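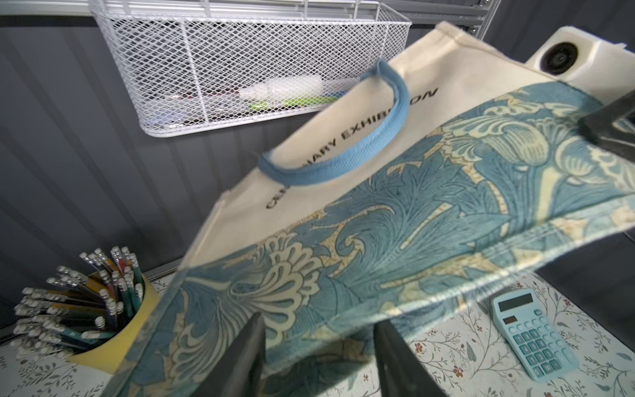 20 de septiembre
Por Dinesh Miah
Tiempo de lectura: 4 minutos

Trucos de taller para que el brazo agarre tela sin desesperarte (parte de software)

Llevo desde mayo peleándome con bolsas de tela, trapos y delantales, y me habéis escrito unos cuantos preguntando cómo tengo montado el programa. Pues venga, os cuento lo que me funciona en casa, que no es de manual pero me ahorra muchas tardes.

Lo primero: no busquéis el centro del objeto. Con una caja va de maravilla, con una bolsa es un desastre, porque el centro de la mancha de píxeles cae en mitad del estampado y ahí las pinzas arrugan lo que pillan. Yo le pido al detector el borde de la boca, o sea, una línea, y luego elijo un punto de esa línea. En Fanard (el planificador que uso) se puede pasar como lista de candidatos y que él descarte los que no alcanza.

Segundo, los estampados. ¡Ay, los estampados! Si tenéis un mantel de flores debajo y una bolsa de hojas encima, la segmentación por color se vuelve loca. Podéis poner un hule liso, claro, pero si queréis que el sistema aguante una mesa de verdad, dejad el mantel y usad la profundidad para separar lo que sobresale. Yo filtro primero por altura y solo después miro el color. El orden importa muchísimo, al revés perdí una semana entera.

Las asas merecen su propia clase. Al principio las tenía etiquetadas como parte de la bolsa y el programa me proponía agarres por el asa cada dos por tres. Reetiqueté 1468 recortes (con mucho café) separando asa, boca y cuerpo, y desde entonces las propuestas son bastante más sensatas. Si os da pereza hacerlo todo, empezad por 400 y mirad qué tal.

Y otra con las asas: metedlas en el mapa de colisiones aunque sean blandas. No van a romper nada, pero se enganchan en un dedo y luego la bolsa no se suelta. Yo les pongo un margen pequeñito y listo.
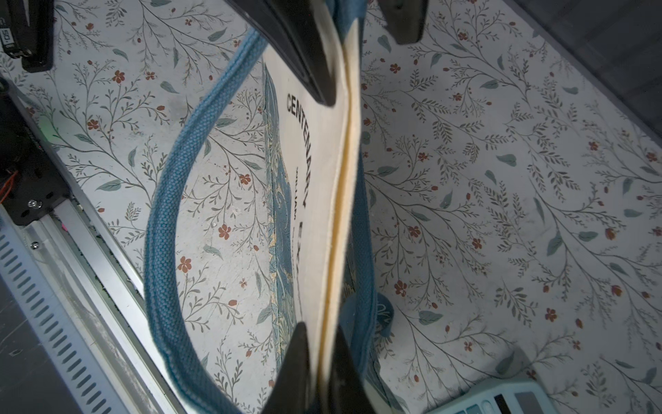
Bolsa cogida por el borde de la boca, con el asa azul a un lado.

Para la orientación de la muñeca, alinead el cierre con el grosor de la tela, de manera que cada dedo quede a un lado del borde. Parece de cajón, pero muchos planificadores os dan por buena cualquier postura que llegue al punto. En Fanard hay que añadirlo como restricción; si usáis Kelmendi creo que viene una casilla, Rezaul Debnath me lo enseñó una vez y no me acuerdo de dónde estaba.

El cierre, despacito y en dos tiempos. Un primer cierre hasta notar contacto, pausa de 30 milisegundos, y después el apriete. Sin la pausa me salían lecturas de fuerza muy raras y el bucle de control corregía cosas que no había que corregir.

Guardad todos los intentos, también los malos. Tengo 2534 en el disco, con la imagen de muñeca, la postura y una nota corta del tipo «asa», «pliegue» o «se escurre». Para buscar entre ellos me hice un script cutre que cualquier día ordenaré y subiré.

Última cosa: si cambiáis de mesa o movéis la base, recalibrad la cámara antes de tocar un solo parámetro. Yo me puse a ajustar ganancias como un loco y lo que tenía era la transformada vieja cargada en el fichero de arranque. Ahora el script compara la fecha de la calibración y me suelta un aviso bien gordo en rojo.

Me queda pendiente lo de doblar trapos, que va por otro camino y todavía no lo tengo fino.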